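关于仿真环境中机械臂操作记录规范的几点意见

本人自六月起参与Tello项目的操作记录审核。该项目由Cludden负责场景搭建,Workoter承担记录归档,审核细则则沿用Akura第2版。审核至今,累计经手记录3,645条,其中退回修改116条。现将审核中形成的若干意见整理如下,供同行参考。

一、关于术语。同一部件在同一条记录中应使用同一名称。退回的记录中,有17条将“把手”“旋钮”“拉手”交替使用,致使后续检索无法归并。细则对此已有明文,执行时仍须从严。

二、关于状态描述。夹爪的状态应以画面所见为准,分别记为“张开”“接触”或“夹持”。单帧画面无法判定是否夹牢的,应记为“待定”,不得依据任务结果倒推填写。

三、关于视角。全景视角用于核对双臂与周边物体的相对位置,腕部视角用于核对手指与目标的关系。二者应分别填写,不宜以其一代替另一。遇有遮挡时,应注明遮挡部位。

四、关于材质。仿真贴图与实物材质不可等同。记录中宜写“木纹”“石纹”,不宜径写“实木”“大理石”。

以下四幅均为仿真画面,取自同一厨房场景。
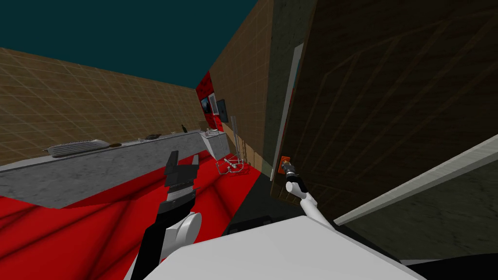
双臂与台面、木纹面板的相对位置
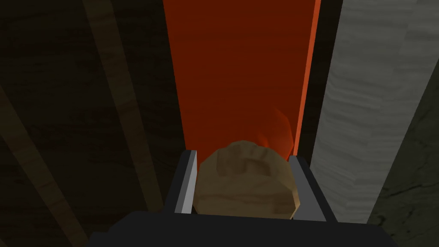
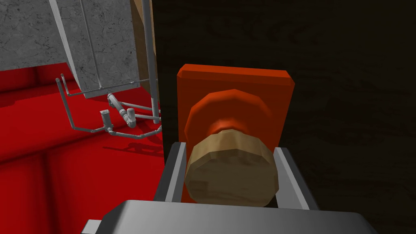

两指位于浅褐色旋钮两侧,后方为橙红色底板
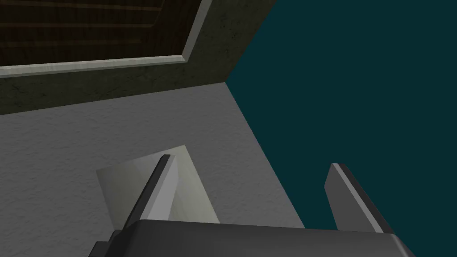 两指张开,其间无夹持物

五、关于复核。每条记录应由填写人以外的一名审核员复核,意见不一致时保留双方原文,不得直接覆盖。目前Workoter的归档界面仅能保存最后一次修改,本人已提请增设历史版本栏,尚待答复。在此之前,建议各组将初稿另存,文件名后加注审核轮次。

六、关于退回。退回意见应指明所依据的条款序号,避免仅写“描述不清”一类评语。填写人对退回有异议的,可于每周五前提出。

细则第2版对双臂同时动作的情形规定较少,左右两臂应合为一条还是分列两条,各组做法尚不统一。本人倾向于分列,并以同一时刻编号相互关联。

分享(17) 评论(3)

砚边:第二条很有必要。我们组以前都是看任务成功与否来填夹持状态,返工不少。

lowpoly_77:请问“待定”的记录最后是否计入统计?细则里没有查到。

博主回复:目前单独列出,不计入合格数。

联系博主 | 版权所有,转载请注明出处 | 返回顶部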